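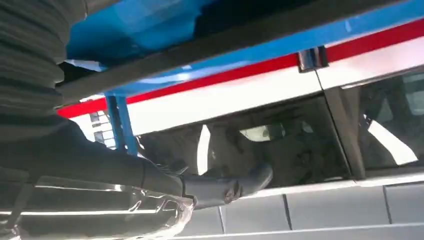
Window glazing on older bus and van kits: glue, fogging, replacement sheet

Started by Gorazd Zupan, July

gzupan
I'm building the Trestus city bus, the old boxing with the flat sides and the one-piece clear insert for each row of windows. Body is painted and I'm happy with it. The trouble is the glazing. I put the left side in with regular super glue, a few small dots along the top rail, and the next morning there was a white haze on the inside of most of the panes. The roof is not glued yet so I can still get in there.

Two questions. Can the haze be removed without pulling the insert out? And what should I use for the right side? I have white glue, a tube of canopy glue that may be too old, and the Hamska liquid cement I used for the body.

Paint is Flarken acrylic, satin, over their gray primer, if that matters.

paneful
Don't use the Hamska anywhere near it. Liquid cement runs along the joint by capillary action and it will etch the clear part before you can blot it. It also lifts Flarken paint. Ask me about my ambulance.

The haze is cyanoacrylate vapor that has settled on the plastic. A cotton swab with a little plastic polish will take it off if you can reach it. If you can't reach it you have to pull the insert.

Right side: white glue. Thin line, press, leave it overnight.

bench_in_basement
Agree on the haze, disagree on the white glue. White glue is fine for a car windshield that sits in a recess. On the Trestus bus the insert is long and has a slight bow in it, and white glue won't hold it flat against the body. Mine popped loose at the rear end after one winter in an unheated room. I would use slow epoxy at the ends, on the inside, where there is no window, and canopy glue in the middle.

gzupan
Mine does have the bow. It stands away from the body at the back if I let go of it. I was holding it with tape on the left side.

paneful
Then take the bow out before you glue. Hot tap water, the part between two pieces of wood with a weight on top, let it cool. I've done this on a lot of clear parts and have never cracked one.

old_depot
I have cracked one. The clear plastic in those kits is more brittle than the body plastic, and it gets worse with age. My kit had been in the closet for 17 years when I opened it. I bent the insert in hot water and it split straight across a pillar. If the kit is old I would leave the part alone and cut new windows from sheet.

paneful
How hot was the water?

old_depot
From the kettle, but it had been sitting for a while.

paneful
That's too hot. I said tap.

old_depot
You did. I'm telling him what happened to mine.

Živko Begović
Moderator here, and also a person who has built this bus twice. Some notes in no special order.

The left side can be saved. If the panes are only hazed and not etched, wipe with a swab barely damp with acrylic floor polish. It fills the haze and it goes clear as it dries. Do one pane first and look at it the next day. If it is etched, meaning you can feel it with a fingernail, polish won't fill it.

The bow is a known fault in the first boxing. They fixed it in the later one by splitting the insert in two. You can do the same with a razor saw. Cut behind the widest pillar and the cut won't be seen from outside. Two short pieces lie flat where one long piece won't.

Check the fit of the insert against the roof before you glue anything. On both of mine the top edge stood too high and the roof wouldn't close. I had to sand it down, and sanding dust on the inside of a window is as bad as glue haze.

gzupan
Thanks. I tried the fingernail test and it's smooth. I'll try the polish on the rearmost pane tonight.

I like the idea of cutting the insert. Would you cut the left one too? It's already in.

Živko Begović
No. Leave it if it's holding.

tinroof
I don't use kit glazing at all anymore. Clear acetate sheet from the art supply store, cut a little larger than the opening, glued from behind. It's thinner so the windows look closer to scale. Kit glazing on a bus this size looks like it came from an aquarium.

bench_in_basement
Acetate yellows. I have a delivery van from years back with acetate in it and the windows are the color of weak tea. Use PETG sheet or the clear covers from report binders.

tinroof
Mine hasn't yellowed, but it's in a cabinet away from the window. Was yours in sunlight?

bench_in_basement
On a shelf across from a window. Not direct sun except late in the afternoon.

paneful
Packaging is another source. The clear blister from batteries or a toothbrush is usually stiff enough and often very clear. You need the flat part. The curved part will never lie down.

old_depot
The problem with flat sheet behind the opening is that the window ends up set back by the thickness of the body side. On a real bus of that type the glass is nearly flush with the outside. Kit glazing at least has the raised panes that fill the opening. With sheet you get a deep frame all the way around, and to me that looks worse than thick glass.

tinroof
You can thin the body from the inside.

old_depot
You can, before paint. He has painted.

gzupan
Right, I'm not going to thin a painted body. I'll keep the kit parts for this one.

Update on the left side. Floor polish worked on the rear pane. There is a slight ripple when the light is low but the white is gone. I did the others this morning. One has a hair in it now, which is my fault, and I'll take it out when it's dry.

Next problem. The rubber seals around the windows are molded on the body and I painted them black before the glazing went in. On the left side the tape pulled off some of the black at the lower edge of the second and third openings. Touch up with a brush, or is there a pen that works over Flarken satin?

kettle_lane
Pen. I use a fine permanent marker, oil-based, not the alcohol type. Rest the tip against the edge and pull it along. The alcohol type turns purple in a year and it can creep under clear coat.

paneful
Brush. Thin the paint, use the side of the bristles, let it run along the edge. A pen skips wherever the paint has any texture, and satin always has a little.

kettle_lane
I've done a row of 20 windows on a tram with one pen and it didn't skip. It depends on the pen.

Živko Begović
Either will do. Practice on the inside of the roof. Whichever you use, mask the clear part first, with liquid mask if you have it. Black on clear plastic doesn't come off without a mark.

And use low-tack tape next time. The yellow kind sold for models is fine. Regular painter's tape is too strong for paint that is less than a week old.

gzupan
It was painter's tape and the paint was two days old, so that explains it.

mrs_p_models
New here. I have the same kit and haven't opened the bags. Is it worth buying the later clear parts separately? Kovačević lists a spare set for 20 plus shipping, and I don't know if they fit the first body.

Živko Begović
They fit. The locating tabs are in a different place, so cut them off and line the part up by eye. At that price I wouldn't bother unless your originals are scratched or badly bowed. Lay them on a glass table and look from the side before you order.

bench_in_basement
I paid less than that for a whole second kit at a swap meet. Worth checking those first. The body on mine was warped but the clear parts were perfect.

tinroof
Or buy sheet. A pack of sheet will glaze every bus you ever build.

old_depot
We've been over the sheet.

mrs_p_models
Thank you. I looked at mine and one side is flat and the other has the bow. I'll cut that one as suggested. Should the saw cut be cleaned up with sandpaper, and what grit? All I have in the house is 200, from a furniture job.

paneful
Too coarse for anything clear. It's all right for the cut end itself because that sits behind the pillar, but tape over the panes on both faces before you start. One slip and you'll be polishing all evening. For the top edge where it meets the roof, get something much finer and use it wet. Wet keeps the dust from flying onto everything else.

gzupan
Right side is in. I cut the insert behind the wide pillar and it went flat with no force at all. Canopy glue in the middle, and it turned out the old tube was still good. Slow epoxy at the two ends. I left the roof off overnight so any fumes could get out, and there's no haze.

I used a brush for the seals. The pen I had was the alcohol type.

Roof doesn't close at the front, by the destination sign. Back is fine. I'm going to sand the top edge of the right insert a little with the panes taped off, then try again before I do anything to the left.

Živko Begović
Check the driver's partition first. On my second one that was what held the roof up at the front, and I had already sanded the glazing for no reason.

gzupan
It was the partition. Closed now.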